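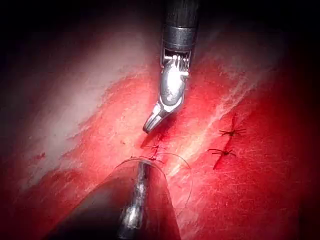 FOR IMMEDIATE RELEASE
Contact: Crisóforo Esquivel, press desk, Kuradari

Kuradari puts automated suturing into the Astville training theatre

ASTVILLE, July - Kuradari and the Manríquez surgical training centre in Astville have started using automated stitching on tissue models as part of the working day. First site outside our own building. System is called Pimetti.

What it does: one instrument holds the edge, the other carries the curved needle, the software plans each stitch and places it. Surgeon or scrub nurse at the console watches, and can stop it at any point with the foot pedal. Knots still get checked by a person, every one.

In the 2 months of set-up the centre logged 332 practice closures, 78 of them run start to finish without anyone taking over. The rest had a hand on the controls for at least part of the way, mostly at the knot.

Practice tissue only. Pimetti is not cleared for patients and nothing in this release should be read as saying so.

What changes for staff: quite a bit. Tutors used to spend mornings stitching up demonstration pieces before the trainees came in. That job now goes to the machine, and the tutors have moved to teaching at the console. Nobody's hours have been cut. Two technicians have been retrained to look after the instruments and a third starts soon. The Saturday session, which kept getting cancelled for lack of tutors, is back on the rota.

"I was not keen," said Dezső Fekete, senior tutor at Manríquez. "I've stitched by hand all my life and I still make the trainees do it by hand first. But I get my mornings back, and when it puts one in badly we stop and talk about why. Thats a lesson as well."

Staff did ask for changes. The warning tone was too loud and has been turned down. The pause button was moved nearer to the left hand. A longer written handover between shifts is being tried, and views on it are mixed.

Next: a target of 300 more closures, with results to be shared with staff before they are publshed.

Press visits by arrangement, mornings only. Please ring ahead, the theatre is small.

ENDS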